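Gallery: the gear board fault, bench two

April
Words and pictures by the Istgate workshop blog

This page collects what we know so far about the stoppage on the assembly bench. The bench has two robot arms with jointed hands, and its job is to pick up blue parts and put them where they belong on a white board. It had been running without much trouble since the winter. Then, on a Tuesday afternoon, the right arm pushed down on a part that wasn't seated and kept pushing until the joint tripped.

No one was hurt. The guard door was shut and the light curtain was working. One peg was bent, one hand needed a new fingertip, and we lost the rest of the afternoon. It still counts as a safety matter under our rules, as the arm carried on for longer than it should have after it met resistance. We stopped all work on the bench until we understood why.

What happened

The job that day was a long run of the gear task. One hand holds clear while the other brings the gear over its peg, lowers it and lets go. The program was the same one we had used the week before. The parts came from the same tray.

At ten past three the right hand came down with the gear tilted. The hole caught on the edge of the peg. Normally the controller feels this, backs off and tries again a little to one side. This time it didn't back off. It pressed for almost 2 seconds before the joint limit cut the power. The limit for that move is supposed to be 30 newtons at the fingers. The log shows 40.

The person at the desk heard the peg go and hit the stop button at about the moment the arm tripped by itself. We can't say from the log which came first, and for the write-up we have treated it as if the button was late.

What we checked first

The obvious suspect was the hand. The fingers are driven by small motors and a finger that sticks will hold a part crooked. We took the right hand off, worked each finger through its range and found nothing stiff. The worn fingertip pad was worn because of the push. We fitted a new one from the spares drawer and put the old one in a bag with the bent peg.

Next was the board. Ollilitz made the plates for us and they sent over their drawing the same evening. We measured the peg positions against it and they were fine. The board itself had not moved on the table. There are pencil marks at the corners and it was still on them.

After that we looked at the tray of gears. A few had a slight burr on the inside of the hole, left from when they were cut. A burr could start a gear tilting, and those parts have been taken out. It would not explain the arm ignoring what it felt.

What we found

The wrist sensor on the right arm had been losing its signal. Each dropout was short, and the software filled the gap by repeating the last good reading. Most of the time that did no harm. On the Tuesday, the gap came just as the gear touched the peg, so the controller was working from a reading taken in free air. As far as it knew, nothing was in the way.

The cause was a cable. It had been tied too tightly where it passes the wrist, and every time the hand turned palm-down the connector was pulled slightly. When we held the arm in that position and moved the cable by hand, the signal came and went on the screen. The tie had been put on during a tidy-up in the spring and the person who did it was following our own sheet, which said to leave no slack.

The sheet was wrong. It has been changed and the old copies have gone from the folder by the door.

Repairs and trial runs

We replaced the cable and left a loop in it. Talero supplied the new one in the softer jacket, and it bends more easily than the last. The software change took longer. A repeated reading is now marked as old, and if the arm is moving downwards with an old reading it stops and waits for someone to clear it. This makes the bench slower on a bad day and we are happy with that.

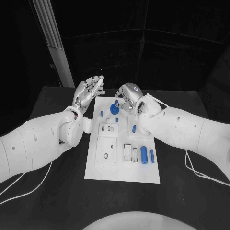
The speed limit for the last part of each downward move has also been halved. We ran the gear task through two full shifts with the slower setting and the sensor values showing on the second monitor. There was one stop in that time, from a gear we had missed when sorting out the burrs. The arm lifted off, tried again, then gave up and called for help in the way it is meant to.

Still open

– The left arm has the same type of cable and was tied by the same method. The tie has been cut and redone, but the cable itself is the old one until the next delivery.

– The stop button is on the far side of the desk from where most people sit. Tamošiūnaitė, the firm that does our guarding, will quote for moving it or adding another.

– The joint limit should have cut in sooner. It did what its settings told it to do, and the settings were carried over from a heavier job. They are being gone through one at a time for both arms.

– The pegs are solid and don't give. A sprung peg would have saved the part and probably the fingertip. Ollilitz are looking at whether one can be made to fit the present plates.

If you use the bench, please read the new cable sheet before you touch anything near the wrists, and sign the front page when you have. Anyone who sees the "old reading" message should write down the time and the task before clearing it, even if the arm starts again without complaint. The book is on the shelf under the monitor.

The bent peg is in the bag on the noticeboard for anyone who wants to see it.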